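About Dotside

Dotside is a pen and stationery shop with a drawing room attached, and we've been in Clovolstead for 19 years now! Kwame Amoah started it with 2 shelves of notebooks and a firm belief that people still like writing by hand. Bence Magyar joined later and brought the drafting supplies, which is how we ended up stocking so many refills, leads and slim little cases.

We love a good case. Frosted plastic ones are a favorite here, the kind where the shape of what's inside shows through and the printed card has small drawings on it.
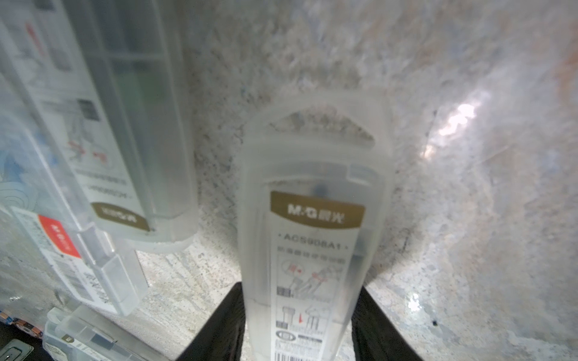

At last count the shop carried 1120 different items, and 671 of them are things to write or draw with (Kwame did the counting, over a long weekend in July, and enjoyed it far too much). If you have an old pen and don't know what fits it, bring it in. Matching refills is our favorite kind of puzzle.

The drawing room is the other half of what we do. It has a concrete floor that has taken plenty of scuffs, and lots of swirls in mint, teal and black, so it never feels like a classroom.
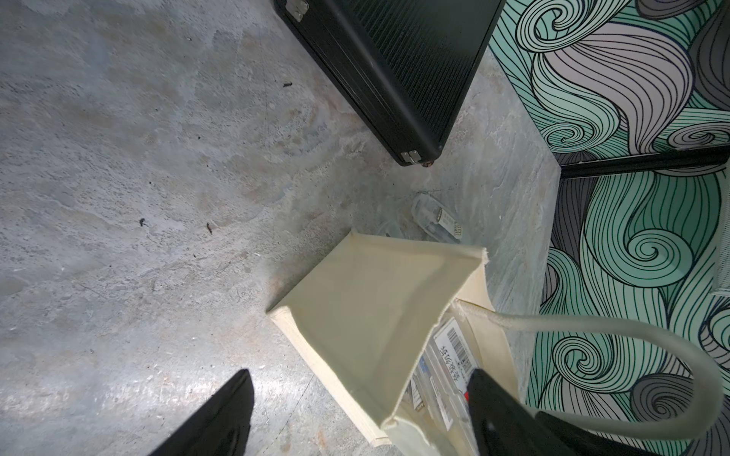
Evening sessions start at 6:30 and run until people get hungry. Come with your own kit or borrow ours, beginners very welcome. You'll find us on Sulemana Street, next to the Neltau bakery.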